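Home | Checklists | Rooms | Contact

We use cookies to keep this site running. OK / Settings

Sillcombe, room 4: table and small items check, February

Table top: OK. Wiped, no chips on far edge.
Wall panels: OK. Seams tight, corner one checked twice.
Table legs: one wobbles, 2 screws tightend. Recheck. 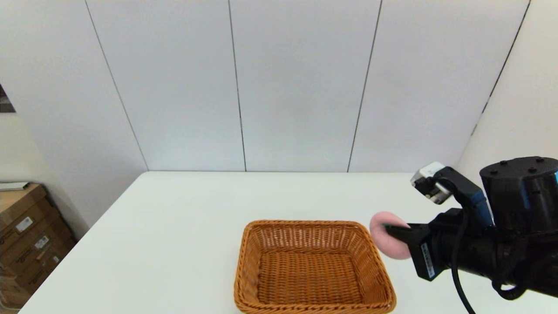
Wicker basket: pass. Rim braid sound, ran a cloth around it, no snags. Do not soak it, Salamatu.
Sponges: swap every 30 days, log it. Last swap not logged!!
Floor by door: mat curling, trip risk. Tape for now, new one orderd.
Light switch: OK

Checked: D. Vasić

Contact Flodside | Back to top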